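# Brudport food relief scheme

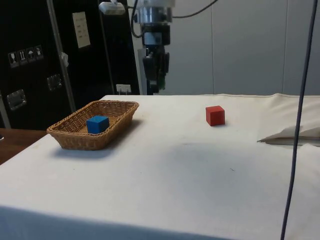

Brudport, 13 January 2024

The **Brudport food relief scheme** is a winter food aid programme covering the port town of Brudport and the upland parishes behind it, chiefly Stoltarach and the Hundden valley. Runs from the first hard frosts until the spring landings pick up. Set up after two failed barley harvests in a row. Still going, though on a smaller budget than at the start.

## Background

Upland farms depend on one main crop of barley and a second of potatoes. Storage is poor. Most households sell part of the crop straight after harvest to clear debts, then buy grain back later at a higher price. The gap between the stores running out and the next crop is known localy as "the thin weeks", and used to last from March to May. After the second bad harvest it began before midwinter.

The road to Stoltarach closes in heavy snow. There is one other way in, a track along the river, passable by tractor and not much else. In a bad year the parish can be cut off for most of February. Prices in the two village shops climb quickly when that happens, flour first, then cooking oil.

Fishing families in the town were affected differently. Fewer buyers from the hills, dearer fuel, boats laid up. They had food nearby but less money to get it with.

## Organisation

The scheme is run from an office on the quay at Brudport. First director was Chiamaka Balogun, formerly a grain buyer. She was followed by Aníbal Patrício, who had managed the warehouse. Field work in the valley is led by Lenni Turunen.

Grain is bought through Ezeani, a trading firm with its own store at the harbour. The contract was put out to tender again after complaints over the first one (see *Criticism*), and Ezeani kept it on changed terms. Payment now on delivery to the parish, not on loading.

Funding comes from a levy on harbour dues, a regional grant and private gifts. The levy was meant to be temporary. It has been renewed each year so far.

## Rations

A standard household ration is made up monthly:

- barley or wheat flour
- dried peas
- cooking oil
- salt
- dried fish, when landings allow

Households with a child under five get an extra allowance of peas and oil. Nursing mothers the same. Flour is supplied in sacks, which can be swapped for whole grain by anyone with the use of a mill. In Stoltarach most people take the grain.

Seed was added in the third year. Before that, families had been eating what they should have planted, and a few fields in the upper valley went unsown altogether. Seed potatoes and barley are now handed out separately, late in the season, so they go in the ground.

## Coverage

At its widest the scheme reached 1562 households. Of these 200 were in Stoltarach, almost the entire parish. Deliveries go to 58 drop points, mostly chapels, schools and farmyards near the road. Beyond the last drop point people collect on foot or by sledge.

Eligability was first decided by parish lists, drawn up from old tax rolls. This left out tenants and anyone who had moved in recently. Binta Tijani, a nurse in the Hundden valley, gathered 101 names of families missed from the lists and sent them to the quay office. Lists were dropped the next winter in favour of a short interview at home.

## Winter stocking

The main change since the early years has been timing. Food for the hill parishes is now moved up before the snow and kept in locked stores, one per parish. Two keys, held by different people. Stock is checked when the road closes and again when it opens.

Losses to damp were high in the first stocked winter, Stoltarach worst of all, where the store had an earth floor. Pallets and a raised floor were put in. Mice remain a problem.

## Criticism

The first grain contract drew most of the complaints. Sacks arrived underweight, and some of the flour had weevils. Ezeani blamed the hauliers. An inquiry led by the lawyer Nnamdi Adeleke found fault on both sides and said the quay office should have weighed the loads itself. Scales were bought for every store.

Shopkeepers in the valley have argued that free flour takes away their winter trade. A voucher trial was held in Hundden in response. Vouchers worked well enough in the lower villages, but less so higher up, where the shops ran out of stock and the vouchers could not be spent. They are still used in Brudport itself.

Farmers' groups have also pressed for more money to go on dry storage and small loans at harvest, so that less of the crop has to be sold early. A loan fund was agreed in principle. No start date has been set.

## See also

- Brudport harbour levy
- Agriculture in the Hundden valley
- Stoltarach road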